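Selling my old phone

September

I sold my old phone last month and nearly lost it for nothing. The buyer, a Mahmoud Ezzat, sent an email saying he had paid £117 through Sturkik.
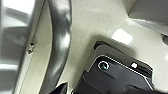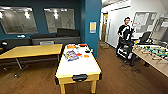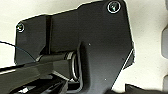
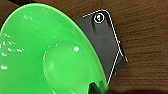 What I checked

The email looked fine, but my Sturkik balance hadn't moved. I rang them and was on hold for 30 minutes. They had no payment under that name, so I kept the phone and took down the listing. Martens in Risdale gave me less for it, in cash.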